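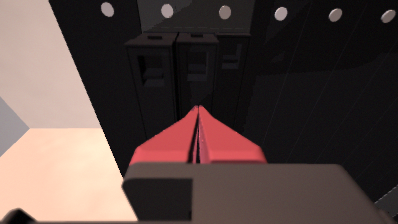
**Before we sign for the Broreo arm, has anyone here priced the whole job?**

**tallgrass_ops** · 2023-06-02

We're being quoted 2543 a month on a lease for an arm that would pull units out of the tall racks at Illovberg. The demo from Vanhove is all simulation. I want to hear from people who paid for one of these before I ask for budget.

**mk_dockside**

What's in the 2543? Ours left out the fingers, and the service visits too. We added 1269 a month by August and I had to go back and explain it.

**tallgrass_ops**

Service is in, fingers aren't. "Priced on request."

**pepperjack**

You guys are too hard on sims. We planned our whole Zotovport line in one and it saved us from buying an arm that was too short. Costs next to nothing compared to a bad lease.

**mk_dockside**

Reach, sure. I wouldn't sign on grip from a render. Dark handles on a dark cabinet, and the recesses are small. Ask for a trial on your own rack.

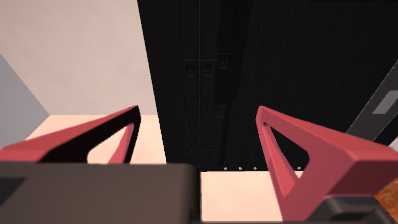 **Roel Verschueren**
*Integration planner, Vanhove*

Fair points. The sim is for clearances and reach, and I wouldn't use it to promise you a cycle time. Red fingers like these are a separate line on the quote. Budget for a spare set.

**tallgrass_ops**

So how many sets a year? And who pays if they don't fit the handle slots?

**Roel Verschueren**
*Integration planner, Vanhove*

Depends on the rack. I can put a trial in writing, 3 weeks, your cabinet.

**pepperjack**

That's a decent offer, take it.

**mk_dockside**

Make it 4, and get the finger price first.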